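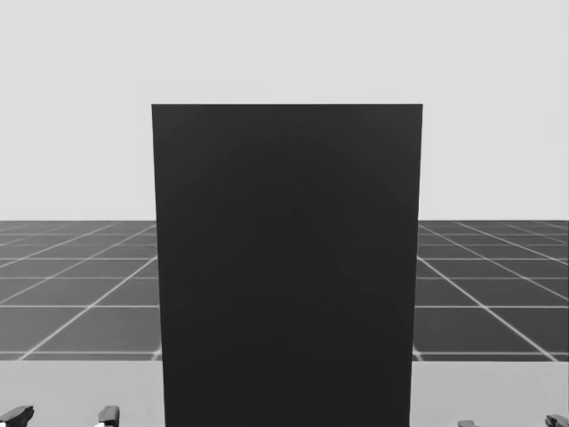
Nkechi Nwankwo wants to know if I've given up on the sourdough, given that I haven't mentioned it since May. No! Well. Sort of. I gave up for a while and then un-gave up, and it's a long story so I'm typing fast before the oven timer goes.

16/11/2018, if anyone's keeping track. Cold in the kitchen. That matters, I'll get to it.

So. May. I was baking twice a week and everything was coming out fine, I thought I had it figured out. Same flour, same bowl, same oven. Then we moved over to the Zindedard side of town, smaller kitchen, gas oven instead of electric, and every loaf went wrong. Flat. Gummy in the middle. One of them had a crust you could have resoled a boot with. I ate them anyway, toasted, with a lot of butter. Toast forgives plenty.

I blamed the oven first. Bought an oven thermometer (cheap, ugly, best thing in the house) and yes, the oven runs cool, 30 degrees under what the dial says. Fixed that by just turning the dial up. Next loaf – still flat. Better color though.

Then I blamed the flour. I'd been using the Ostitz bread flour since forever and the shop here doesn't carry it, so I'd switched to the Anozie one, the stuff in the paper sack. Nothing wrong with it. It drinks more water than I was giving it, is all, so the dough was stiff as a board and I was too stubborn to change the recipe. I had the recipe written on the inside of the cupboard door at the old place and copied it out before we left, and I guess once you copy something out by hand it feels like law.

Added water. Sticky mess, flour on the light switch, but the loaf was better. Not good. Better.

Efe Nnaji came by that week and ate two slices and said it tasted like the bread on the ferry, and I still don't know if that was a compliment. Didn't ask. He took the rest home so maybe.
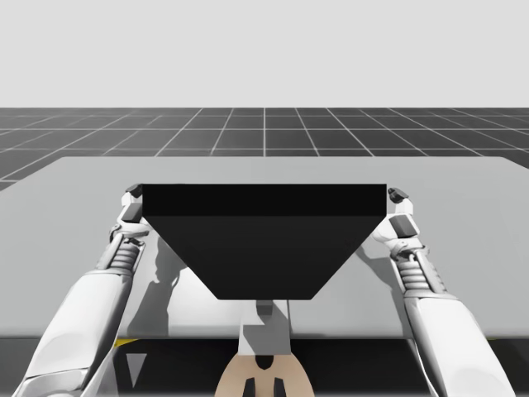
Anyway the real problem was the starter. Should of been obvious. The old kitchen was warm, the boiler was in there, and the jar sat on the shelf next to it and was always bubbling away like a pond. Here it was on a windowsill, above a radiator that we don't turn on. Poor thing was half asleep. I was feeding it at the same time every morning and using it at the same time every evening, like clockwork, and it just wasn't ready by then. It wanted half a day more. You could see it if you looked, and I wasn't looking, I was going by the clock.

So what I do now. Jar goes in the oven with only the light on, overnight, door closed. (Put a note on the dial. I preheated it once with the jar inside. Do not want to discuss.) In the morning it's doubled or it hasn't. If it hasn't I leave it alone and go to work. That's teh whole change, really. I wait for it.

Rough version for those who've been asking, because I know there's a few of you:

Feed the starter the night before, equal weights flour and water.
Mix the dough when a spoonful of starter floats in a glass of water.
Salt goes in after a rest, not at the start. I forget this one constantly.
Fold it a few times over the afternoon whenever you walk past.
Shape, basket, fridge overnight.
Bake in a lidded pot, very hot, 52 minutes all in, lid off for the last 17.

The 52 is for my oven and my pot, yours will be different, look at the crust. I like it dark. Darker than most people like it. My mother calls it burnt and scrapes it with a knife at the table, loudly.

Fridge overnight was Nkechi's tip by the way, she left it in the comments ages ago and I ignored it all summer. Sorry Nkechi. Makes it much easier to score, the dough holds still. I use a razor blade now, the fancy scoring tool from Hater came apart in my hand the second time I used it and I never bothered sending it back. It's in the drawer with the melon baller.

Flops since the move, for the record – 11. I wrote them down on the back of the gas bill. Loaves I'd give to another person, less than that, but the last few have been really nice, open and a bit sour, good ears on them. Yesterday's had a big hole right through the middle where the jam falls out. Don't care.

Next thing I want to try is rye. I've got some 30-odd excuses for why I haven't yet, mostly that it sticks to everything and I hate washing the bowl. Does anyone do a part-rye that isn't a brick? Tell me how much you put in. And whether you change the water again, which I suspect you do, and which I'll probably get wrong the first time.

Discard crackers post is still coming, I haven't forgotten. Need to make a batch that lasts long enuogh to write down what I did.

Timer. Going.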